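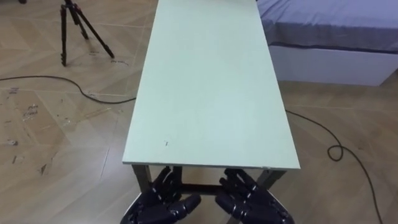
Does Heron need the ferry chapter at all?

It does, but in a shorter form and in a different place. The reader has to see the girl leave the island before the radio message comes, or the message means nothing. What we don't need is the long talk with the aunt on deck.

May, started after lunch, finished 6:20 p.m.

Draft in use: the 350-page one. The older printout in the blue folder is out of date from the lighthouse onward, so please don't mark that one up anymore. If you already have, bring it and I'll copy the notes over.

Worked today on the middle of the book, from the arrival in Nisten to the night at the pump station. Read all of it out loud, which was slow. Notes as I went:

The arrival is good. She gets off the bus with the wrong bag and doesn't open it until she's in the room, and we find out along with her. Leave it alone. The one change is that the bus driver now says the name of the town, and the sign can go. We had both.

The boarding house is too crowded. There's a landlady, her son, a retired surveyor and a lodger who only comes down for meals, and in the first dinner they all talk. On the page I lost track of who was asking about the bag. Tried it with the surveyor away until the next morning and it reads much better. He can come in with mud on his boots, and that gives us the flooded road without anyone having to explain it.

The bag itself: we say canvas in one chapter and leather later. Going with canvas. It has to float at the end.

The brother's letters are still a problem. He writes like a man of forty. In the early draft he was supposed to be twelve and then we made him fifteen, and the letters never caught up with either. I rewrote the second letter from scratch and cut everything about the weather on Astura except the line about the dust on the windows. It came down to 702 words. It could lose a few more. The joke about the goat stays for now, although it may be only me who likes it.

About Astura in general. We've been treating it as a place everybody in the book already knows, and then in the pump station chapter we stop for a page and a half to say how it was settled, who pays for the water, and why the ships only go twice a year. It's dead weight right where she should be running. I moved the ships into the letter, put the water into one remark from the landlady, and dropped the settlement history. If anyone misses it, it's saved in the cuttings file under "wells."

Timeline check. She is in Nisten eight days by the chapter headings, but the surveyor says "these two weeks" and the moon goes from full to full. Easiest repair is to change the surveyor's line and take out the second moon. The longer stay would give the friendship with the landlady's son more room, but then the father would have had time to get there by road and we'd have to say why he didn't.

Point of view slips: three pages in the market chapter where we know what the son is thinking. I like the material. It isn't hers to know. Turned most of it into things he does with the stall shutters, and the rest is gone.

The ferry, tried three ways:

As it stands, with the aunt on deck. Long, and all the feeling is in the dialogue.

Aunt stays on the dock. The girl sees her get smaller and is annoyed that she's waving with the wrong hand, the one with the bandage. Half a page. I think this is it.

No aunt. Clean, but then the telegram near the end comes from somebody we've never met.

I put the second version at the end of chapter 9 and took out the old chapter completely. The numbers after it all shift down by one, so the list on the wall is wrong until I reprint it.
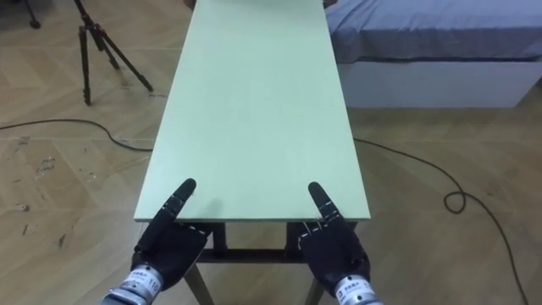
Keep the aunt on the dock, but don't let her wave, came the answer from Kaplan an hour after I sent the pages over. She has been angry since the first chapter and a wave makes her forgive everyone too early. Let her stand there holding the thermos. The same note says the new second letter is the first one that sounds like a kid, and asks for the goat to be moved to the end of it.

I agree about the thermos. Changed it, and then had to go back and put the thermos in her kitchen, where it hadn't been. The bandage can go too, then, along with the burn scene that explained it. It was never a strong scene.

Not sure about moving the goat. At the end of the letter it gets more weight than it can carry, and the next chapter opens with the landlady's hens, so we'd have animals back to back. Left it in the middle and marked it in the margin.

Other small things fixed today:

"Suddenly" taken out wherever it did nothing.

The pump station door opens inward in both chapters now.

Landlady's dog has one name. It had two.

Page 52: she can't read the map in the dark. Moved the reading to before they put out the lamp.

Still open:

The radio message. Who hears it first? In the draft she does, by herself, and then she has to repeat it to the others, so the reader gets it twice. If the son hears it and gets it wrong, we have a reason for the trip to the pump station that isn't just her being stubborn.

The title. Heron was only ever the working name, and the bird now shows up in a single paragraph. Kaplan wants something with the town in it. I don't have a better one yet.

Chapter openings. Too many start with her waking up. I marked them with a pencil cross and haven't touched them.

Next session: read from the pump station to the flood, out loud again, somebody else reading this time. My voice is gone. Bring the cuttings file and a copy of the brother's first letter, which needs the same treatment as the second.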